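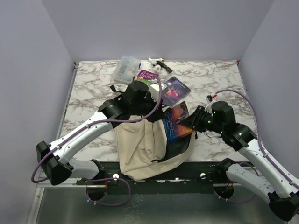 **Welche Grammatur sollte eine Stofftasche für die Buchausgabe mindestens aufweisen?**
Für gebundene Bücher und Medienhüllen empfehlen sich 300 g/m²; leichtere Gewebe geben am Boden nach.

### Forum Bibliotheksbedarf › Ausgabe und Transport › Stofftaschen

**Ausleihe_Pomthorpe** schrieb am 6. Dezember 2020:

Unsere Einrichtung beabsichtigt, die vorgepackten Medien künftig in Stofftaschen auszugeben. Zur Wahl stehen das Modell Virnero in Naturbeige und eine steifere Ausführung von Plultach. Um Erfahrungsberichte zum Einpacken wird gebeten, insbesondere bei gemischtem Inhalt aus Büchern und DVDs.

**D. Ackroyd** antwortete:

Wir haben im April 312 Virnero-Taschen beschafft. Die Nähte sind einwandfrei, die Öffnung fällt jedoch beim Befüllen zusammen. Feste Einbände werden bei uns daher hochkant an der Längsseite eingesetzt, die DVD-Hüllen folgen zuletzt.

**medienstelle_sued** antwortete:

Dieser Reihenfolge kann ich nicht zustimmen. Hüllen, die zuletzt eingesetzt werden, ragen oben heraus und verkanten sich am Henkel. Nach unserer Dienstanweisung kommen sie zuerst hinein — flach auf den Boden, die Bücher darüber.

**D. Ackroyd** antwortete:

Flach liegende Hüllen brechen unter einem Bildband. Bei uns waren es im ersten Monat mehrere, die Ersatzbeschaffung ging zulasten des Sachmittelansatzes.

**Castellanos_Magazin** antwortete:

Beide Verfahren sind vertretbar, sofern das Gesamtgewicht begrenzt wird. Großformate geben wir grundsätzlich gesondert aus. Der Leihschein gehört in den vordersten Band, damit er bei der Rückgabe auffindbar bleibt.

**Ausleihe_Pomthorpe** antwortete:

Besten Dank für die Hinweise. Wir werden zunächst eine kleine Menge Virnero bestellen und beide Packweisen erproben. Liegt jemandem die Waschanleitung vor?

**medienstelle_sued** antwortete:

30 Grad, nicht in den Trockner. Die Henkel laufen sonst ein.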